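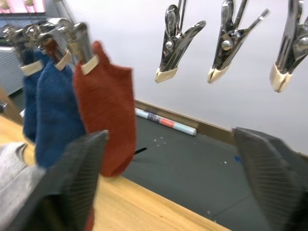

Ticket 665: la pinza no suelta el calcetín (o lo suelta cuando le da la gana)

Proyecto: Stundow, tendedero automático. Taller de robótica, grupo de tarde
Abierto por: Gadisa Worku
Asignado a: Phyllis Cheetham
Prioridad: alta (Gadisa) / media (Phyllis) / «es un calcetín» (Bowen)
Estado: resuelto, con reservas

Descripción del problema

El brazo coge el calcetín de la mesa, lo sube hasta la pinza de tender, la pinza cierra y hasta ahí todo digno de aplauso. Luego los dedos tienen que abrirse y retirarse. Se abren, se retiran y el calcetín se viene con ellos, enganchado en las estrías de la cara interior. Unas veces se suelta a mitad de camino y cae en la alfombrilla. Otras viaja hasta la posición de reposo como un pasajero que no ha oído su parada.

Pasa con los azules y con el rojo. Con el rojo más, que tiene un tejido tipo rizo y se agarra a todo lo que tenga relieve.

Resultado esperado: calcetín colgado.
Resultado obtenido: calcetín de excursión.

Cómo reproducirlo

1. Arrancar la secuencia «tender» desde el menú de Flivosia.
2. Dejar un calcetín de rizo en la zona de recogida, con el elástico hacia las pinzas.
3. Esperar al cierre de la pinza de tender.
4. Mirar los dedos durante la retirada.
5. Suspirar.

Falla en 3 de cada 5 intentos. Lo he repetido con la luz de la sala encendida y apagada porque Bowen insistió en que podía ser la cámara. No es la cámara.

Comentarios

Phyllis Cheetham, 16:10
¿Qué apertura tienes puesta en la retirada? En el archivo compartido veo dos valores distintos para el mismo parámetro, uno al principio y otro al final. Flivosia se queda con el último que lee y no avisa, así que puedes pasarte la tarde cambiando el de arriba con toda la ilusión del mundo.

Gadisa Worku, 16:22
Llevo la tarde cambiando el de arriba.

Phyllis Cheetham, 16:23
Con ilusión, espero.

Gadisa Worku, 16:41
Borrado el duplicado. Ahora los dedos abren más y el azul se queda colgado casi siempre. El rojo sigue pegándose al dedo izquierdo. Al derecho no. Tienen las mismas estrías, los imprimimos el mismo día y con el mismo rollo, de modo que o el dedo izquierdo tiene algo personal contra nosotros o la trayectoria de salida no es simétrica.

Bowen, 16:50
¿Y si tendemos solo calcetines azules?

Phyllis Cheetham, 16:52
Las bases de la muestra dicen «prendas variadas». Un calcetín azul y otro azul un poco menos azul no van a convencer al jurado.

Phyllis Cheetham, 17:05
He mirado la trayectoria. La muñeca empieza a girar antes de que los dedos terminen de abrir. Con el giro, el dedo izquierdo barre por la parte baja del calcetín y las estrías le pasan el peine. Tiene sentido que solo le ocurra a ese lado. Propongo:

- Esperar a que la apertura termine del todo antes de mover nada.
- Bajar en vertical antes de girar, hasta dejar atrás la puntera.
- Retirada a velocidad lenta en ese primer tramo. Después, que corra lo que quiera.

Gadisa Worku, 17:30
Metida la espera. Mejora, pero ahora el brazo se queda parado con los dedos abiertos como si se le hubiera olvidado a qué venía. He preguntado en el foro de Nomska por si la señal de «apertura completa» llegaba tarde y me han contestado con un enlace a la página que ya había leído. La tercera vez que la leí encontré la línea buena, en una nota al pie: hay que activar la confirmación del actuador o el programa espera siempre el tiempo máximo, haya abierto o no. Activada. La pausa ya casi no se nota.

Gadisa Worku, 17:48
Añadida también la bajada en vertical. Primer intento: perfecto. Segundo intento: el calcetín bien, pero el dedo rozó la mesa al bajar y sonó como una uña en una pizarra. La bajada estaba medida para el calcetín largo y yo la había aplicado a todos. La he hecho depender de la longitud de la prenda, que ya la teníamos calculada para la recogida y no la usaba nadie para nada más.

Bowen, 17:55
Una cosa, por si sirve: con las pinzas de tender vacías el brazo a veces elige la que está más lejos. ¿Es normal?

Phyllis Cheetham, 17:58
Es otro fallo. Abre otro ticket, por favor. Este ya tiene bastante.

Bowen, 18:02
¿Cómo se abre un ticket?

Phyllis Cheetham, 18:03
Como este, pero con otro título.

Gadisa Worku, 18:20
Prueba final: 5 intentos con el rojo y 5 con un azul. Todos colgados, ninguno de viaje. En uno de los rojos el calcetín se balanceó bastante al retirarse el dedo, pero la pinza aguantó. Las puntas de goma agarran mejor de lo que yo pensaba cuando propuse cambiarlas, así que retiro aquella propuesta y pido que se borre del acta si todavía hay alguien que lea las actas.

Causa

Eran dos, que es como suelen venir:

a) Parámetro de apertura duplicado en la configuración. Valía el segundo, corregíamos el primero.
b) Giro de muñeca solapado con la apertura. El dedo izquierdo rozaba la prenda y las estrías arrastraban el tejido.

Solución aplicada

Un solo valor de apertura, confirmación del actuador activada, bajada vertical según la longitud de la prenda y primer tramo de la retirada en lento. Los dedos se quedan como están. Lijar las estrías se habló y se descartó: sin ellas no hay manera de levantar el calcetín de la mesa, y ya estuvimos en ese ticket una vez.

Pendiente

- Probar con un calcetín mojado. El proyecto se llama tendedero y hasta ahora hemos tendido ropa seca, detalle que Phyllis prefiere que no salga en la presentación.
- Comprobar que la bajada en vertical no choca con una prenda ya colgada en la pinza de al lado.
- Que el archivo compartido avise si un parámetro aparece dos veces. Gadisa se lo pide prestado al grupo de los martes, que ya tiene un script para eso.
- El ticket de Bowen sobre las pinzas vacías, cuando exista.

Phyllis Cheetham, 18:34
Cierro. Si vuelve a pasar, reabrid este mismo y adjuntad la configuración entera, no el trozo que os parezca interesante.

Bowen, 18:40
He abierto el otro. Creo que lo he puesto en el proyecto equivocado.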